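Civico Catch-All Tray, Small, in Lime

I have owned a lot of things whose job was to hold other things, and most of them ended up in a bag for the thrift store, holding nothing. So I came to the Civico tray with modest hopes. I wanted somewhere to put the bracelets and hair ties that had been living on the bathroom sink, the car's gear shift and, for one bad week in October, the neck of the olive oil bottle.

It's a shallow rectangle, green outside, white inside. The green is a lot greener than it was on the website. I'd call it the color of a sports drink. You get used to it, and I will say I have never once failed to find the tray, even at six in the morning with the lights off.

The white interior is the best decision anybody at Civico made. My previous tray, a Balleser, was dark inside, and dark cord bracelets went into it the way socks go into a dryer. On white you can see what you own. My black fitness band, which used to spend more time missing than counting steps, now turns up on the first look. So does the thin cord one with the little ornament, which I had mentally written off and half replaced.

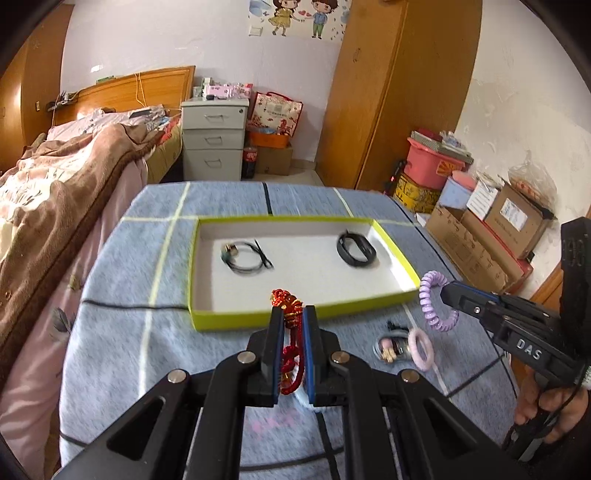 The shallowness takes some thought. Bracelets laid flat are fine, one layer, nothing on top of anything else. Spiral hair ties are another story. They're bouncy, they roll, and if you toss one in from across the room (I do, I'm not proud) it will hit the rim and leave. Fabric ones behave better. Anything with beads or a charm should be set down by hand, like an adult.

Capacity is where I'd knock off a star. The listing talks about "everyday accessories" as if everyone's everyday were two items. I own more hair ties than I have hair to justify, and the small size fills up fast if you want to keep things from tangling. Past a certain point the overflow just lives on the table around the tray, in its general orbit, and you tell yourself that counts as organized. Civico sells a larger one. I should have bought it, and I measured the shelf instead of the problem.

Cleaning: damp cloth, done. The white shows every crumb of makeup, so you'll be doing it more than you planned.

I did look at the alternatives. The Šimek has dividers, and I know from experience that I'd ignore them by the second day. The Prurnerstead is prettier and has 1,682 reviews, a worrying number of which mention the word "wobble."

Four stars. It sits flat, it's easy to see into, and the olive oil bottle has its neck back. If you've got more than a handful of bracelets, go up a size – and if you're fussy about green, ask a friend to open the box for you.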